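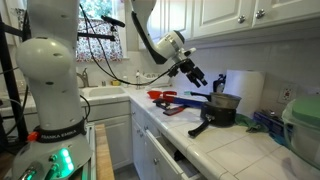
Kaiwen Xue

O Clube de Atletismo de Clulthorpe abre em fevereiro o seu estágio de inverno a atletas amadores. Sudheer Iyengar, diretor técnico do clube, recebeu-nos na sede para explicar os moldes da iniciativa.

«O estágio existia apenas para a equipa principal», recorda. «Os pedidos de inscrição de corredores populares obrigaram-nos a rever o regulamento.» Na última edição, o clube registou 115 candidaturas para 40 lugares, e a direção decidiu manter esse limite.

O programa decorre na pista de Brulla e inclui sessões de técnica de corrida, trabalho de força e provas cronometradas de 1000 metros. Segundo o responsável, os grupos são formados de acordo com as marcas apresentadas na inscrição - e não por idades, como sucedia até aqui.

Questionado sobre o custo, fixado em 519 euros com alojamento, Iyengar reconhece que o valor suscitou reparos entre os sócios. «A deslocação a Brulla pesa no orçamento. Estudámos a alternativa de Kudia, mas a pista não está homologada.»

O atleta que falte a duas sessões sem justificação perde o direito à prova final. As inscrições fazem-se na secretaria do clube, mediante entrega de atestado médico.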